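Accent wall

An accent wall (also feature wall, and in older decorating manuals chimney wall) is an interior wall finished differently from the others in the same room. The difference may be one of color, texture, material or pattern. The remaining walls are known in the trade as field walls and are usually painted something that will not argue.

Terminology

In the United States "accent wall" is the usual term. "Feature wall" is more common in Britain and Australia and is spreading through real estate listings, where it can mean any wall the seller has noticed. A wall that differs only because the paint ran out is generally excluded from the definition, although the two can be hard to tell apart.

Choosing the wall

Most guides recommend the wall the eye reaches first on entering the room. In a bedroom this tends to be the wall behind the bed, so the sleeper spends the night with the expensive part out of view. Walls with several doors or windows are considered poor candidates, as there may be little wall left to accent once the openings are subtracted. Long, narrow rooms are often treated on a short end wall, which in a darker color looks closer than it is.

Finishes

Paint is the cheapest finish and the easiest to regret quickly. Deep grays, navy and forest green have all had long runs. Dark colors usually need a tinted primer and more coats than the can suggests, and flat dark paint records every passing elbow. Textured finishes include limewash, troweled plaster, brick slips, grasscloth and several kinds of panel meant to look like concrete in buildings that already contain a good deal of it.
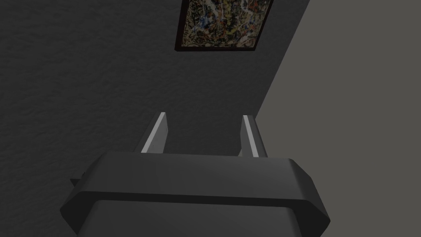 Dark textured wall in a computer-rendered interior.

Texture depends heavily on lighting. A fixture mounted close to the wall throws long shadows across the surface and brings out the relief, along with any fault in the plastering. A fixture set farther into the room flattens both. Installers prefer the second arrangement for reasons they do not always share with the customer.

The Tistia range, sold by the decorating firm Antoniuk from its shop in Padell, was an early attempt to supply texture in a bucket. It came in 11 shades, 6 of them gray, and was applied with a short-nap roller followed by a dry brush. The instructions ran to 5 pages. The range was withdrawn after buyers found that it could be removed only by taking the wall with it, and a small number of Padell dining rooms remain in their original condition as a result.

Hanging things on it

Opinion is divided on whether an accent wall should carry pictures. One school holds that the wall is already the decoration and that anything added is interruption. The other points out that people own pictures and have to put them somewhere.
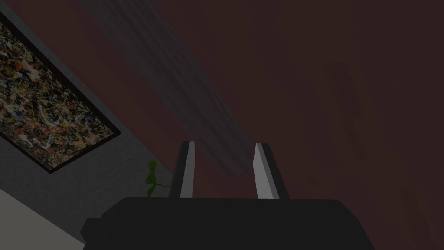
The usual compromise is a single large work in place of a group, hung with its center near eye level. Eye level is itself disputed, especially in households where one member is much taller than the rest and also owns the hammer. On textured plaster, a hook rated well above the weight of the frame is advised, and felt pads on the lower corners keep the frame from scuffing the finish.

Furniture placed against a dark wall is commonly kept low and pale. Cabinets in strong colors are used too – pinks and yellows in particular – and these have the advantage of being easy to find at night.

Criticism

The accent wall has been declared finished at regular intervals. A notice in the Jasudport home show program advised visitors to "commit to the room or leave it alone," and the following December the same show opened with 80 square feet of teal. Critics describe the device as a failure of nerve. Supporters reply that it takes one afternoon.

Common questions 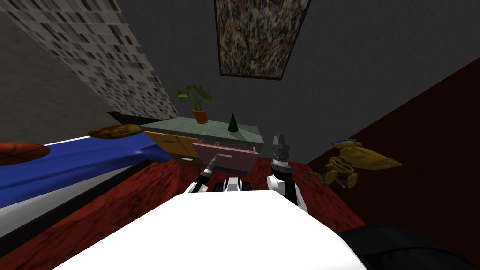
Should the ceiling match the accent wall or the field walls?

Most decorators match it to neither and paint it white or a pale tint of the field color. Carrying the accent color onto the ceiling makes the room seem lower, which suits a tall room and very few others.

See also: Chair rail; Color wash; Wainscoting; Wallpaper removal

Last revised September 11, 2023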